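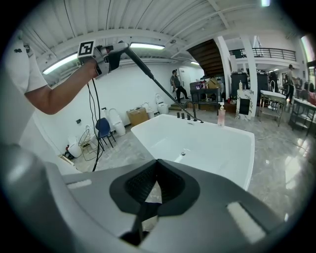

*Figure 3. Handheld shower head and hose, deck-mounted faucet set with three handles, white freestanding tub.*

## 4. First fill and hose check

This section applies to Morkero deck-mounted tub fillers with a handheld shower. Complete Section 3 (supply connections) before you start. Handle functions are listed in the parts table for your model.

**Caution:** Do not run hot water until the temperature limit has been set (step 7). Water above the limit can scald.

1. Close all handles on the deck.
2. Unscrew the shower head from the hose. Keep the flat washer with the head.
3. Point the open end of the hose into the tub and hold it below the rim.
4. Open the main shutoff valves slowly, cold side first.
5. Turn the diverter to the handheld position and open the cold handle halfway. Flush for 40 seconds, then close it.
6. Refit the washer and shower head. Tighten by hand only. Pliers will mark the finish and can crack the collar.
7. Set the temperature limit stop as described in Section 6. Check the result at the spout with a thermometer.
8. Open both supplies fully and run the handheld for 3 minutes. Check each joint under the deck with a dry paper towel.

**Note:** A small amount of water may drain from the shower head after the diverter is moved back to the spout. No adjustment is needed unless the drip continues.

### 4.1 Hose travel

Pull the hose out to its full length and let it return. It must slide freely through the deck sleeve. If it catches, check for supply lines crossing its path below the deck. Leave at least 100 mm of clear space on each side of the hose weight.

Do not extend the hose with a second hose. Replacement hoses are supplied by Jendik in one length only.

### 4.2 Backflow protection

The check valve is in the hose inlet, arrow pointing toward the shower head. Do not remove it. Local code may require an additional vacuum breaker.

### 4.3 Filling the tub

Stop filling 200 mm below the rim. Overflow capacity is lower than the flow rate of the spout with both handles fully open, so do not leave the tub unattended while it fills.

If a joint leaks after retightening, close the shutoff valves and see Section 8, Troubleshooting.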